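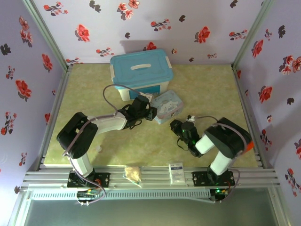
Slide 1. Storage box with clip-on lid.

Kerura coast path: walk leader briefing
Speaker notes, 4 July 2024

Slide 2. Route
Linear walk, Surnik to Isix, west to east. Start at the bus shelter in Surnik, not the car park, as the car park gate is locked until ten. The path follows the sea wall for the first section, turns inland at the sluice, then returns to the coast below Kerura Head. Total climb is 200 metres, nearly all of it on the Head. Point out on the map that the line printed on older sheets still shows the path on the seaward side of the old lookout. It was moved inland after the slip and the posts now follow the new line.

Slide 3. Timing
Plan on two miles an hour including stops. Groups are faster than this on the sea wall and a good deal slower on shingle. Do not try to make up time on the descent. If the back marker has not reached the sluice by noon, turn inland at Ebrahimi Farm and use the lane. This cuts out the Head and rejoins the main route at the chapel.
Pause here for questions on the farm track. Dogs on leads throughout, gates left as found.

Slide 4. Tides
The shingle section below the Head is passable for two hours either side of low water. Outside that window use the upper path, even if the beach looks clear – the stream outfall at the far end fills first and cannot be seen from the steps. Leaders should write the low water time on the route card the evening before. Tables are in GMT, so add an hour in summer.

Slide 5. Group size
Upper limit is 23 including leader and back marker. The limit comes from the August bus, which is the small one. Count at the start, at the sluice, at the top of the Head and at the Isix stop. Anyone leaving early tells the leader in person. A message passed down the line does not count.

Slide 6. Road crossing
One crossing, by the chapel. Sight line to the left is 200 yards in winter and less once the hedge is up. Cross as one group from the wide verge. Leader stands on the far side, back marker on the near side. Hi-vis for both.

Slide 7. Getting back
Bus from the stop opposite the slipway. There is no shelter. Phone signal is poor in Isix below the church, so ring for lifts from the top of the hill. Toilets at the slipway are open until five.

Slide 8. Route cards
Hand out cards now, one per leader. The grid reference for the sluice was wrong on last year's card – please bin any old ones. Corrections to the secretary before the August walks are printed.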